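Tramum Play Room: table and block set check
Date: 19/09/2021

1. Table top, bolts
Passed, with a grumble. Every bolt was turned by hand and one moved. The Minhas sheet says the table carries 140 pounds. I'd like to know who tested that, and how.

2. Round holes in top
Look for burrs. Two found on the underside, filed down. The last report called this item "n/a", which I don't accept.

3. Wooden board, edges and seams
Run a cloth along each edge and both seams. No snags. The supplier, Coretti, claims the joints will never open. We'll see after a winter of dry heat. Check again in October.

4. Board, slip test
Fail. It slides on the metal with a light push. "Heavy enough to stay put" is not a fix. Needs rubber pads.

5. Blocks, surface and points
Stars, heart, cylinders, triangle, cube. The bumpy finish is sold as "easy grip" by Ekano. Maybe so, but it also holds dirt. Points on the stars pressed with a thumb, none sharp. Passed.
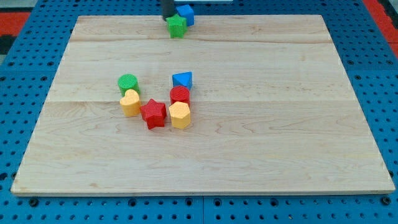
6. Cleaning
Log shows a wipe-down every 7 days, all in the same pen. Not convinced. Start a new log.

Result: hold until item 4 is fixed.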